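Search this site
Search

Speaker notes: Succession in the small law practice
Paula Costache
Regional practitioners' day, after-lunch session

14 comments
Share 100

Opening (slow down, they've just eaten)

Good afternoon. I've been asked to speak on succession planning, which the program has listed as "Succession: Planing". If anyone came for carpentry, the doors are at the back and I won't be offended.

I've practised for 30 years in a town with one set of lights. For most of that time my succession plan was a manila folder marked SUCCESSION PLAN. I opened it when I was preparing this talk. It contained a brochure for a cruise.

Ask for hands: who has a written plan? Wait. Let the silence do its work. Then: who has told anybody where it is?

Why I started caring

The story of Haketti. Tell it gently, there will be people in the room who knew the firm.

Sole practitioner, good lawyer, wills and conveyancing, terrible at filing. Went into hospital on a Thursday with a settlement booked for the next morning. The only other person with authority on the trust account was her former partner, who had retired to an island and was very happy there. The settlement was put off, then put off again. The purchasers spent the weekend in a motel with two kids and a rented truck.

She recovered. The practice didn't, quite. When Estíbaliz Benítez went in to sort it out there were 3,631 safe custody packets in the strongroom and an index that stopped at the letter M.

Pause here. Someone always asks what happened to N through Z. Say: Estíbaliz did them by hand, and she's still not fond of the name Nguyen-Robertson on a spine label.
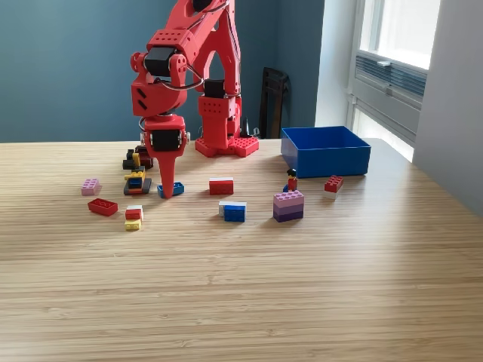
Red arm on a timber tabletop, fingertip against a blue LEGO brick.

Part one: the person who gets the phone call

Every one of you needs a named colleague who can walk in and run the place for a month. Not your spouse. Your spouse has heard enough about easements.

Points to hit:
- Pick someone in your area of law. My first nominee did maritime claims. We are nine hours' drive from the sea.
- Ask them. I'm told this is considered polite.
- Put the arrangement in writing, including what they'll be paid, and give them a copy.
- Check it against your regulator's rules and your insurer's requirements where you practise. I'm not going to read the rules out. I've seen what that does to a room after lunch.
- Talk about conflicts early. In a small town your nominee is probably acting for the other side in half your files, and is possibly your cousin.

My own nominee now is Estíbaliz. I'm hers. Neither of us is allowed on the same small plane as the other, a rule she came up with after a bumpy flight home from last year's conference.

(If running late, cut the plane.)

Part two: the boring keys

Passwords, strongroom, alarm, the accounting software, the post box. When I did this exercise at our office we found that the alarm code was known to me, the cleaner, and a graduate who left in August to become a potter. She had it written in a recipe book, correctly.

Do a dry run. Go away for two days, turn off your phone, and have your nominee run the office from the written instructions alone. Mine read, in full, "Ask Paula."

Things the dry run turned up at our place:
- a second filing cabinet
- a key that fits nothing
- an undertaking I'd given in a corridor and never diarised

That last one got a laugh when I gave this talk at Trallach. It shouldn't have. I honoured it with a day to spare and didn't sleep the night before.
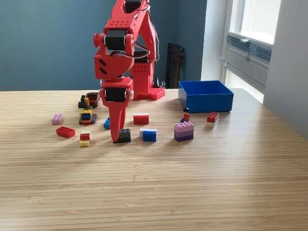 Part three: selling, merging, or turning off the lights

Three ways out if you're lucky enough to choose.

Selling. You'll think your goodwill is worth a fortune. The buyer will think it's worth the photocopier. Get a valuation before you get attached to a number. I once watched two sensible people spend a whole season arguing over $1,000 and a set of bound law reports that neither of them had opened.

Merging. Vasine and Valcárcel is the merger I know best, having acted as the go-between. The money was settled over one lunch. The name on the door took considerably longer, and the final order of it was decided by the signwriter, who had run out of patience and had already cut the V. Both partners claim it's theirs.

Lesson for the notes: agree early on the dull matters. Who signs the leave forms? Whose precedents do you use? Whose receptionist sits at the front?

Closing. Perfectly honourable. Takes longer than you expect, mostly because of old files. Start writing to clients about their original wills well before you want to stop. Some will have moved, some will have died, and one will write back to ask who you are. 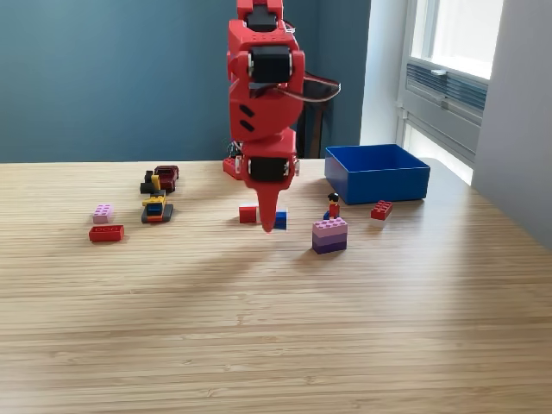
Staff come into all three, and they usually hear last. Don't do that. My secretary knew I was thinking about slowing down well before I did, on the evidence of my lunch breaks, and she'd already drafted the letter. It was better than mine. We used it.

Tell the juniors as well. A second-year lawyer who thinks there may be a future in the practice behaves differently from one who thinks there's a cruise brochure in the folder.

Questions

Likely ones:
- "What if there's no one nearby?" Look further out. Much of it can be done remotely, though somebody still has to hold a key.
- "How often should I update the plan?" Once a year. I do mine the week after I renew my practising certificate, while I'm already cross.
- "Can my nominee say no when the time comes?" Yes, so have a second. Don't tell the first they have a rival.

If no one asks anything, tell the one about the judge and the fax machine.

Hand out the checklist on the way out, not before, or they'll read it instead of listening. Leave spare copies by the coffee urn. Get my pen back from the chair.

Comments (14)
Shares (100)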